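Kitchen table, Urnholm room
Monday, started 9:40

Picking up from last week's page, the one with the coffee on it. Table set is out again. Going through it piece by piece before the new bin arrives from Zonidton, otherwise we end up with doubles of everything and no lids, same as the spring.

Table first. Wiped down twice, once with plain water, once with the Nukemico spray. Spray leaves a haze on the white top when the lights are low, have to go over it with a dry cloth straight after. Do NOT let it sit. Let it sit the first time, had to redo the whole left half. Paper towels shed. Used the gray microfiber from the drawer, fine.

Top is 67 inches on the long side, measured again as the number on the old page looked wrong (it was). Wobble at one corner, folded card under the foot for now. Want a real shim, 3 mm should do it. Check the scrap box.

Little holes in the top collect crumbs. Toothpick.

Green things. The problem with this set is that so much of it is the same green. Mug, colander, both pale, both nice colors on their own. Put them close together and from across the room you get one green blob. Keep them apart, or at least don't nest the mug in the colander when clearing up, it wedges and then someone yanks it. Colander rim has a scratch on the underside from exactly that.

Colander otherwise good. Holes clean. It's the one piece I'd buy again without thinking. Drains fast, sits flat, washes in the sink with no fuss. Came in the Navarro box with the first lot, I think. Box is gone, can't check.

Mug handle is short. Fine for hanging on the small hooks, not great for big hands. Leave it.

Round plate — color is hard to write down. I had gray, the old inventory says lilac, the label on the shelf says "purple". It's the same plate. Going with gray on the list and putting "purplish" in brackets so the shelf label still makes sense. Somebody please pick one.

Ketchup. Squeeze bottle, real size. Rolls if you lay it on the bare table and the table isn't level (see wobble). Doesn't roll on the plate, the rim holds it. So it goes on the plate. Cap checked, tight. Wiped the threads anyway, they get tacky. Weighed it on the kitchen scale, 700 g, wrote that on tape on the shelf and not on the bottle. Tape on the bottle curls up and gets linty.

Toy food. Strawberries have leafy tops and the tops snag on the mesh bag, so they go in the hard tub from now on. The small red round one is a pain. Tomato or cherry, depends who you ask. Goes on the floor about once a session and always under something. Listed as "red, round, small" and I refuse to argue it further. Orange slice OK. Banana is soft, so it goes in on top, never at the bottom of the tub. Keeps a dent otherwise. The peel flap on it catches on the tub lid if you close it carelessly, tuck it down first.

Toaster oven. Stays at the right end, window facing left, into the table. Tried it turned toward the wall on Friday and everybody hated it, you had to walk round to see the knobs. Turned back. Cord runs off the back edge, taped, black gaffer. Fingerprints on the metal trim show up like crazy. Crumb tray pulled and washed. Rack pulled and washed. Rack goes back in with the lip up!! Had it upside down for who knows how long.

Moved things around the rest of the morning to see what reads clearly and what doesn't. 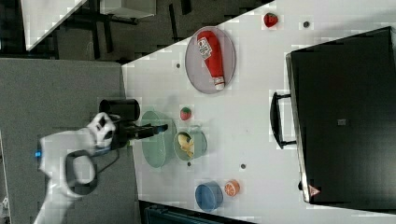
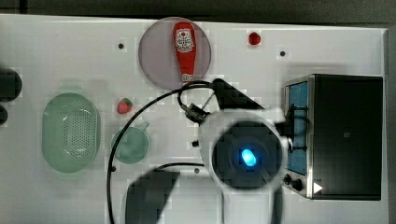

Ketchup stays on the round plate in both of those and in the next one.

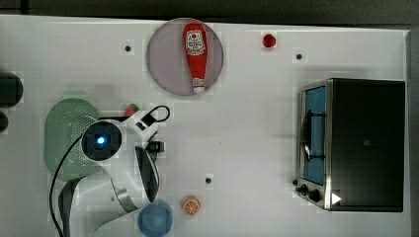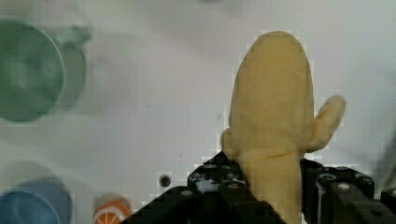 Came back from lunch to a reply under my page, blue pen, no initials. It said the ketchup shouldn't live on the plate at all, the plate is for food and the bottle should stand up next to the oven like it would at home. Also that calling the plate gray is wrong, it is lavender, and had I looked at it by the window. And could we please stop buying green.

Fair on the green. Looked at the plate by the window. OK it's more lavender there. Under the ceiling lights it's gray. Leaving gray (purplish). Adding lavender would make three names for one plate.

On standing the bottle up: tried it, 1:15. Tall and skinny and the base isn't wide, one bump on the table edge and over it goes. Went over twice. With the wobble fixed maybe. Will try again once there's a shim in. Until then lying down, on the plate, cap toward the near side. If you want it standing, stand it in the mug? Tried that also, looks dumb, bottle barely fits and then there's no mug.

Second note in the same pen, further down the margin, asks why the orange slice and the blue bowl keep drifting to the near edge. No reason. They get put down last and that's where there's room. Could have a fixed spot for the bowl. Back left maybe, where the colander isn't. Will mark it with a bit of tape on the underside of the table edge so it doesn't show.

1:50
Shim. Nothing in the scrap box that's the right thickness, everything's either way too thick or cork. Cork squashes. Cut a piece off the old cutting board, sanded it, a hair too fat, sanded again. In. Table is quiet now. Pushed down on all the corners, no rock. Small red round thing put down in the middle and it stayed put, first time ever. Still wouldn't bet on it.

Tried ketchup standing again as promised. Stands. Falls if you lean on the table. So, better but no. Staying with the plate.

2:30
Bin from Zonidton is here, early. Opened it. List of what came, against what we asked for:
asked for 11 pieces of play food, got them, but mostly vegetables and we said fruit
lid for the tub, wrong size, goes back
mesh bag, another one, why
dish towels, good thick ones, keep
a bowl. green. of course

Green bowl goes in the cupboard for now, not on the table. If the old blue one cracks we'll have it. Nothing wrong with it except the color.

Vegetables can be swapped I think, the slip has a phone number and the Navarro order was swapped that way last time with no fuss. Leave them in the wrapping until it's settled. Somebody already opened the corn. Wrapped it back up as well as I could.

Washed the dish towels once before use, new ones just push water around. Warm wash, no softener. Hanging on the rail by the sink, do not use till tomorrow.

Clearing-up order, writing it here as it keeps getting asked:
oven door shut first
ketchup to the shelf, cap checked
plate and bowls stacked by size, mug on its hook
colander by itself, upside down on the towel
toy food in the hard tub, hard pieces first, banana last, flap tucked
wipe table, plain water, dry cloth
spray only on Mondays, it doesn't need it more than that and the bottle is getting low

Shelf. Moved the tub down one so you don't have to reach over the oven for it. Label for the plate rewritten, "round plate, gray (purplish)". Blue pen can have the next label. Took the old tape off the shelf edge, left glue behind, got most of it with cooking oil and then dish soap to get the oil off. Bit of a ghost line still there.

Laundry pen for the strawberries? They're a bit different from each other, one looks bigger and darker to me, and people mix them up on the list. A dot under the leaf would do it. Ask before doing it though, ink doesnt come off.

To do
call about the lid and the vegetables
more Nukemico spray, small bottle, the large one leaks at the trigger
proper shim, same thickness but hard plastic, the cutting board piece will do till then
tape mark for the blue bowl
find out where the second mug went. there was a second mug

4:05 table cleared, towels still damp, lights off at the oven end. Found the small red one under the radiator again, must have gone down while I was unpacking the bin.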